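Gripper fault halts shelf-tidying trial at Suvier

2020-02-13 | Reading time: 2 min

A trial of household tidying robots at Suvier has been on hold since a gripper failed to let go on command and pulled a shelf unit over, the company said.

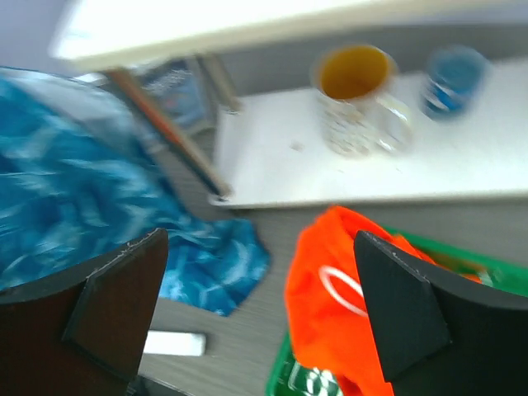 The robot was clearing items from a shelf and the surface below it when its fingers closed on a shelf edge and stayed closed. The arm then began its normal move back to the rest position and took the shelf with it. One mug was broken. No one was hurt, and the operator pressed the stop button 2 seconds after the arm began to move.

Suvier said the open command was sent but never reached the gripper. Technicians traced the fault to a connector at the wrist, where a pin had worked its way back in its housing. The control software, supplied by Bruvix, reads the gripper position before each arm move. In this case it was reading an old value and treated the fingers as open.

The connector had been through 209 hours of work. The service schedule calls for a check at 200 hours, and the company confirmed that the check had not been done.

All 6 arms of the same type have been taken out of use while their wrist cables are replaced. Bruvix is preparing an update that will stop the arm if the gripper reading is not fresh. Work with soft items such as cloths and bags will resume first, at reduced speed. Cups and other breakable items will be added later.

The Borneo project, which the trial is part of, had planned to show the robots to visitors in March. Suvier said a decision on that date would follow the first week of tests with the new cables.

Comments (3)

gearbox_61
We had the same thing with a wrist plug at work. Put a clip on it and the pin stayed where it should.

MarshRoad
So the check was 9 hours overdue and the answer is a software update? Do the check on time.

tpl
Both would be good. An arm shouldn't move on an old reading no matter what the cable is doing.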